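Grender talk, Sunday, slot is 7 pm. Slides 2 to 7 only, skip the rest if the sound check runs over

- say hi, thank Hadi for the amp
- who's heard Drita? hands up. Probably the bass player's family and that's it
- first record: folk trio, flute all over it, pretty but stiff. Play the opening of "Arthorpe" (fade before the vocals!!)
- then Nour Nseir joins on organ and everything gets longer. Side two is one peice, no breaks

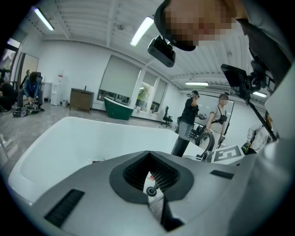

Notes: Lama Tarawneh | Progressive rock evening, July

- "Sfeir", second album. 283 copies pressed, 141 sold at shows. Rest sat in Issa Daher's garage
- odd meters, but you can hum it. Clap the 7 with them, slow
- guitar solo = Lachlan Cruickshank, one take. Let it play right thru, don't talk over it
- compare the organ tone on both records, A then B. Track B is louder, turn down first
- why no third album? Demos exist, Issa has teh tapes, won't play them for anyone. Ask him if he shows up
- questions. If none, play the live version of "Arthorpe"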